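Search this site
Search
News Clubs Events Archive

Student robotics club moves on to household tasks

The student robotics club has spent this term away from the competition floor. After two seasons of building line followers and ball launchers, the members voted to take on a longer project, teaching a robot arm to do ordinary household jobs. They named it Ovis, after the sheep, on the grounds that the robot is supposed to follow. The work will run through the end of the school year, with a public evening planned once the arm can do more than one thing in a row.

The club meets in the hall on the ground floor, under the balcony. One section has been set up as a furnished room, and most of the practice takes place there. Members work with hand-held grippers. A person picks up the gripper, does the job with it, and the recording is kept as one example. When there are enough good examples of the same job, they go into training, and the arm is tried on it.

Rahel Lüthi, who leads the club, said the first weeks were mostly about learning to move slowly. "Everyone wants to do the task the way they would do it at home, and at home you do it fast and with both hands going in different directions. We had a lot of recordings early on that were no use. The students can now tell a bad one while it is still being made, and they stop and start over."

The club's goal for the year is 3000 usable recordings. By the last count it had some 900, which is a little behind the plan. Part of the delay came from a change in how the sessions are logged. Until January the members wrote down each attempt on a paper sheet and typed it up afterward. Two sheets went missing and the work on them had to be done again. Sessions are now logged on a laptop as they happen, using a small program called Stovico that two of the older students wrote. It asks for the task, the start time, the initials of the person holding the grippers, and whether the attempt should be kept.
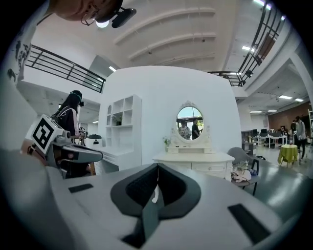 The list of tasks has been changed several times. Folding came first and is still the largest group. Opening and closing drawers was added next, then clearing a small table and putting things back on a shelf. Pouring water was tried for one afternoon and dropped. Members can propose a new task at the start of any session, but they have to write out the steps so that another student can follow them without asking questions. This has turned out to be harder than it sounds. One proposal for tidying a chair went through four versions before the group agreed on what tidy meant.

Each student takes a turn at three jobs. One person does the task, one watches and keeps the log, and one resets the room between attempts. Resetting is the least popular job and probably the most important. If every item goes back to exactly the same place, the arm learns only that place. The person resetting is asked to move things a little each time – a hand's width is usually enough – and to change the order of items on the surface.

Training is done overnight on a computer in the back office that the students call Jin. The first model was ready before the winter break. It was tested on folding a hand towel and managed the first fold in most tries, then pushed the towel off the table. The second model was better. In a run of drawer tests it opened the drawer in 71 percent of attempts, though closing it again was less reliable. The club has kept a record of the failures, and the younger members have been sorting them by type. The most common one is that the arm closes on nothing, a short distance in front of the handle.

The students have also had to learn some maintenance. Screws come loose, batteries run down partway through a session, and markers get dirty and have to be wiped. A checklist now hangs by the door and is gone through before anyone starts. Spare parts are kept in the labeled boxes under the stairs. Please do not borrow from them for other projects without signing the sheet.

In the spring the club will exchange visits with Ginomska, a student group that is working on similar tasks in a real kitchen. The two groups plan to trade recordings and find out whether a model trained in one place does anything sensible in the other. Rahel Lüthi does not expect much from the first try. "It will probably do badly, and then we will have something to work on until summer," she said.

New members are welcome, including those who have never written a program. Sessions start at 4:30 p.m. and end at 6:15. Students who join are asked to come to at least two sessions a month, as it takes some practice before the recordings are good enough to keep. Tie back long hair and leave loose bracelets at home. Students under 16 need a signed form, available from the front office.

The club is also looking for household items in clean condition, mainly hand towels, pillowcases, plastic cups and small baskets. No glass, please. Donations can be left at the front office marked with the club's name.

14 shares
4 comments

Comments

M. Okafor
My daughter joined in the fall and has been explaining towel folding to all of us at dinner. Is the public evening open to grandparents?

Club desk
Yes, family members of any age can come. The date will be in a later newsletter.

tbrandt
Why was pouring dropped? That seems like the one people would want to see.

Priya
We have a bag of old pillowcases, different sizes. Does it matter if they don't match? I can drop them off after 3.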